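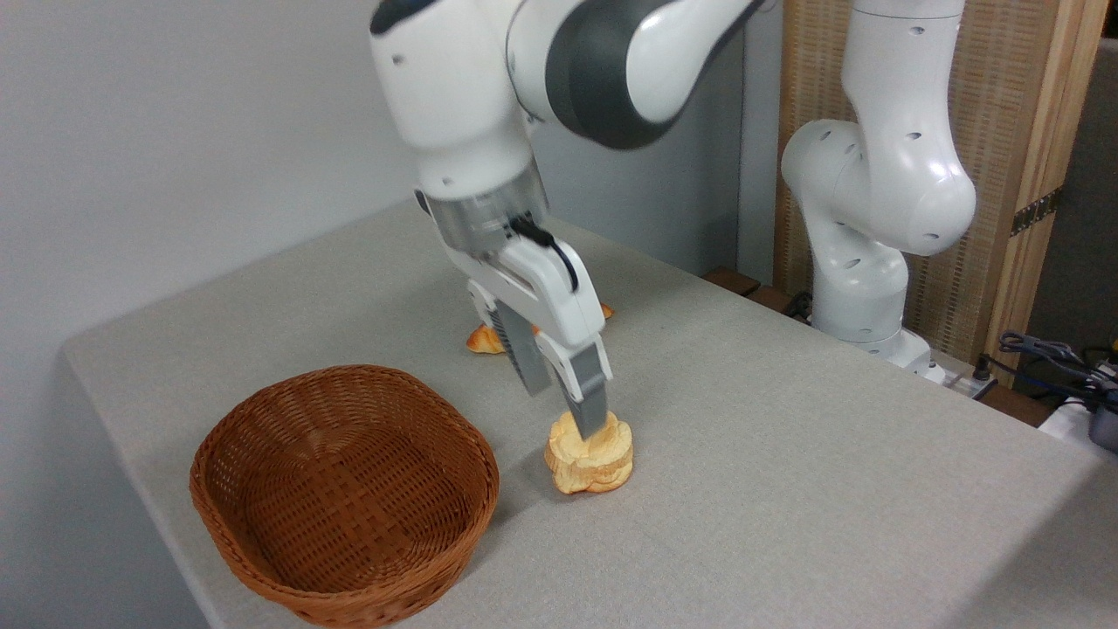 Chromatography lab, pigments won't separate past the first inch??

Diệp Vi
Running the marker ink unit with 9th graders in April, class meets right after lunch. Using the Parance strips from the kit. Black ink just smears up and stops. Tried water, tried rubbing alcohol. 6 groups, same thing in all of them. Do I need different paper or am I doing somthing wrong?

skeltar_lab
How deep is your solvent? If the ink dot sits under the liquid it washes out into the cup and you get mush. Dot has to be above the line. Pencil line, small dot, let it dry, dot again. Also some permanent blacks barely move in plain water, try a washable one first.

Myung
had this last year. coffee filters worked better for me, cut long ways. cover the cup too

Collville Sci
Agree on depth. 4 kids in my class had the strip touching the side of the cup, that messes it up as well. Hang it from a pencil. And pull it out before the solvent hits the top, mark the front right away or you cant do the Rf math later.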